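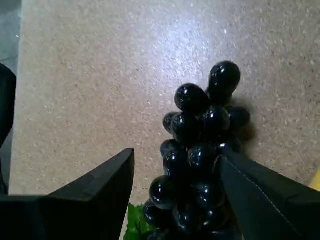
Figure 1. Grapes, with one gripper finger on each side.

Category: Lecture Notes > Automation and Everyday Work

Last updated: June 3, 2025

Week 7. Can a machine do the chores yet?

These notes follow the order of the lecture. Please read them together with the short reading from week 6, where we defined the word "task". I will use this word in the same meaning: a piece of work with a start, an end, and some way to check that it is finished.

1. Which chores do we mean

When people ask if robots can do housework, they usually think of one big thing called housework. For an engineer it is a long list of small jobs, and the jobs are very different from each other. Vacuuming a floor is mostly a question of moving a flat machine over a flat surface. Folding a shirt is a question of soft material which changes its shape each time you touch it. Putting the fruit away after shopping looks like the easiest of the three, and a child of four years can do it. We will spend most of today on this one.

The same is true for the shop floor. Moving closed cartons of one size from a belt to a pallet is solved and has been for a long time. Taking mixed items out of a bin and placing them in a customer's box is solved only in part. At the Guerra warehouse, which some of you visited in November, the belts and the lifting were automatic, but the last step was still done by hand. You may remember that the supervisor there was not embarrassed by this. For her it was simply a question of price.

2. Why grapes are harder than a box

A box has flat sides, and the sides are parallel. A gripper with two fingers is also made of two surfaces which close towards each other, so the box and the gripper fit together well. A bunch of grapes has no sides in this sense. Before closing, the program must decide:

- where the bunch begins and ends, as dark grapes next to each other leave almost black gaps and the border between two of them is hard to find in a camera picture
- how wide to open, and whether both fingers will come down beside the bunch or one of them on top of it
- how strongly to press
- if there is a leaf, whether it may be caught together with the fruit

Glossy skin adds one more difficulty. Every round grape can carry its own bright spot from the lamp, and these spots move when the camera moves. A simple program may take them for marks on the surface. Students in earlier years lost many hours with this. If your project uses a camera near the gripper, test it under two kinds of light before you write anything else.

Practice fruit made from plastic removes the question of bruising. It keeps the questions of shape and shine. Please remember this when you read results: success with plastic grapes tells you something about finding and lifting, and very little about ripe fruit from the market.

3. Two objects that touch

Now put a second fruit beside the first one. A person sees two things. A program can see one thing with a strange outline, and then it plans a grasp for an object which does not exist. If it closes on the grapes, it may push the neighbour away, and the position it has stored for the neighbour is no longer correct. The machine has to look again after each move. This sounds obvious, but looking again costs time, and many older systems looked only once. 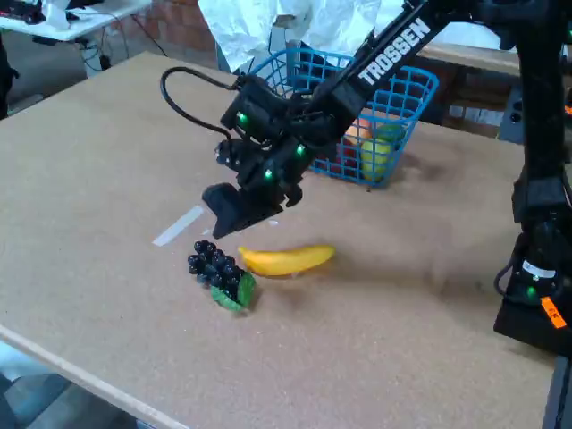

The place where the fruit must go also matters. A basket with high sides asks that the arm lifts high enough, carries the object over the rim and opens the fingers at a low point inside. A basket that is already partly full has less free space each time. In addition, the arm itself can stand between the camera and the basket, and for a moment the program works from memory.

4. How to read a success rate

In the exercise we use the results table from Skuseo, the practice set prepared for this course. It contains 260 attempts at putting one fruit into a basket, and 225 of them are counted as successful. Many of you will calculate the percentage and stop there. Please continue with these questions.

What was counted as success? In the table, a fruit which ended inside the basket is a success, also when the first grasp failed and the machine tried again.

Who prepared the table between attempts? A person did. In a home, this person would be the customer.

What does one failure cost? A banana on the floor costs little. A glass on the floor stops the whole kitchen.

5. My own answer for today

For single chores in a prepared place, yes, often. For a kitchen in Kollau which the machine has never seen before, not yet. I would trust it sooner with 2,000 equal cartons than with 10 different things from one shopping bag. I may change this section next year.

For next week: choose one chore from your own home or workplace and write its steps on one page. Mark the step where you think a machine would fail first, and explain your choice in a few sentences. Hand it in on paper at the Grerham building, second floor, in the tray beside the door.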